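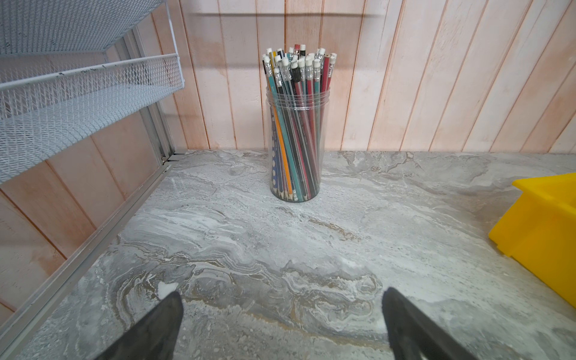

Step 1. Write down the task before you look at a single price

Most equipment budgets go wrong on the first page. Someone opens a catalog, picks an arm, and works backward to a job it could do. Start with the job. Ours was sorting and handing out small supplies: pencils in a screw-top jar, things kept in mesh trays, things kept in plastic bins. Write yours as one sentence with a verb in it, such as "take one pencil from a full jar and set it down on the counter."

Then list the objects. For each one, note the width at the point where the fingers will close, the weight, and what it is standing next to. A clear jar full of pencils is harder to plan for than a box of the same size. The pencils lean against each other, they differ in color and finish, and the jar wall gives reflections. If your list has clear plastic, wire mesh or glossy surfaces on it, mark those lines. They affect the camera choice in Step 4.

Step 2. Measure the station

You need four numbers: counter depth, counter width, clear height above the counter, and the distance from the mounting point to the farthest object. Measure that last one with the bins and organizers in place. An arm that reaches the back of an empty counter may not get past a two-tier organizer in the corner.

Also check what the arm will be bolted to. A kitchen-type countertop will carry a light arm, but it flexes, and you will see the flex in your repeat accuracy. We put ours on aluminum rail tied to a corner post. Budget for the rail, the fittings and the brackets as their own line. On our first sheet they were lumped under "misc." and we ran over.

Step 3. Price the arm last, the gripper first

The gripper decides what you can pick up, so choose it before the arm. For thin objects you want narrow fingers with tapered tips. Wide flat pads are cheaper and fine for bins and boxes, but they will push neighboring pencils aside before they close on one.

Ask each vendor for:

- opening width, fully open and fully closed
- grip force at the low end of the range, as well as the maximum
- price of a spare pair of fingers
- whether the fingers can be swapped without sending the unit back

We asked Tultlow and Cornau for the same four things. Tultlow answered in a day. Cornau quoted a lower price for the gripper but did not include the mounting flange, and once that was added the two were even. Always ask for the flange in writing.

Once you have the gripper, add its weight to the heaviest object on your list and add the wrist camera. That total is what the arm must carry at full reach. Do not use the payload figure on the front of the brochure until you have checked what reach it was measured at.

Step 4. Cameras and lighting

Plan on a small wrist camera and one fixed camera. If you can only afford one, buy the wrist camera and leave an empty bracket for the other.

Overhead lights reflect in clear plastic and on glossy counters. Before you spend money on a better camera, try moving the light or adding a diffuser. Ours cost $30. Mariann Erdős, who does our purchasing, now puts a lighting line on every sheet.

Step 5. Spares, shipping and training

Hold back money for:

- two spare sets of fingers
- one spare camera cable (these fail at the wrist bend)
- freight and any customs charge
- setup time, counted in staff hours

For a small station we set aside $2,000 for this group. Bendmont charges separately for on-site training. Pelupessy includes a day of it but bills travel. Put the two quotes side by side with travel filled in, or the comparison means nothing.

Step 6. Run a cheap test before you sign

Ask for a loan unit or a demo visit, and bring your own objects. Vendors have demo objects that suit their grippers. Bring the jar, the tray and the bin you really use. Run 100 picks and write down every miss along with the reason: slipped, grabbed two, hit the rim, could not see it. Letay Woldegiorgis made us a one-page form for this, and we sent copies to both gripper vendors with our final questions.

If most misses are of one kind, fix the layout first. Moving a jar forward from the back wall costs nothing and may save you from paying for a longer arm.

Step 7. Put it on one sheet

Use these lines, in this order: gripper, arm, mounting, cameras, lighting, spares, freight, training, staff hours. Give each one a quote number and an expiration date. Quotes in our file from May had already lapsed when we went to order, and two had to be reissued at a higher price.

Page last updated 2023-06-07.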